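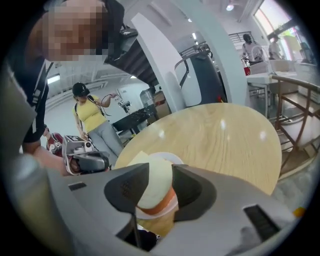 A white object with an orange band, held between two dark gray gripper fingers.

What Is a Founder Worth? Checking Net Worth Claims for a Private Company
Student project report, Personal Finance and Business

Written by Anjana Samarakoon with Tharindu Wijesinghe
Project adviser: Milagros Bañez

Our question was simple. When a website says the owner of a private company is worth a certain amount, where does the number come from? We picked Kumudini Cassim, who started the housewares maker Cassim and still runs it, for the plain reason that her name came up with a figure attached in every search we tried.

We read 10 web profiles of her in January. Six of them gave a net worth. The highest was $900 million and the lowest was less than a third of that. None of the six said how the number was worked out. Three used the same sentence about her "humble beginnings" with the same spelling mistake in it, so we don't think those three should count as separate sources. Tharindu wanted to average all six anyway. I was against it, and we left the average out.

What can be checked

Cassim is not listed on any stock exchange. There is no share price, and a private company doesn't have to tell the public what it earns. With a listed company you can multiply the shares someone owns by the price at the close of trading and get at least part of an answer. With Cassim we couldn't do the first step. We don't know how many shares she holds. Two profiles call her the "sole owner," but an older interview on the company's own site mentions that her niece, Tania Khan, was given a stake when the firm bought Nislow, a small maker of storage jars. The size of the stake isn't stated.

The Druvum sale

Most of the profiles lean on one event, the sale of the Druvum brand to a larger buyer, Nimano. They treat the whole sale price as money in her pocket. We doubt this for several reasons. The seller was the company, and the money would go to the company first. Any loans tied to Druvum would probably have to be paid off. Then there is tax. The price itself was also never announced by either side. The earliest mention we found was a trade newsletter saying it was "believed to be" in a certain range, and by the time it reached the profiles the words "believed to be" had gone missing.

Our own estimate

We tried to make one. The usual classroom method is to take yearly profit and multiply it by what similar firms sell for. We had no profit figure, so we guessed from the number of employees, and small changes in that guess moved the answer so much that almost any number on the websites could be made to look right. I don't consider that a result. Tharindu thinks a wide range is better than nothing, and his version is in the appendix with his name on it.

Ms. Bañez asked whether we had contacted the company. We wrote once and got a polite reply saying they do not comment on family finances.

What we would do differently

Start with a listed company, for one thing. We also spent too long on the house she is supposed to own, which two profiles place in different states. We would save copies of each page on the first visit as well. One profile changed its figure while we were working, with no note about why, and we only have Tharindu's handwritten copy of the old one.

12 shares | 3 comments

Related projects
How Family Firms Choose Their Next Boss
Reading a Balance Sheet for the First Time
Do Rich Lists Agree With Each Other?
Store Brands and Who Makes Them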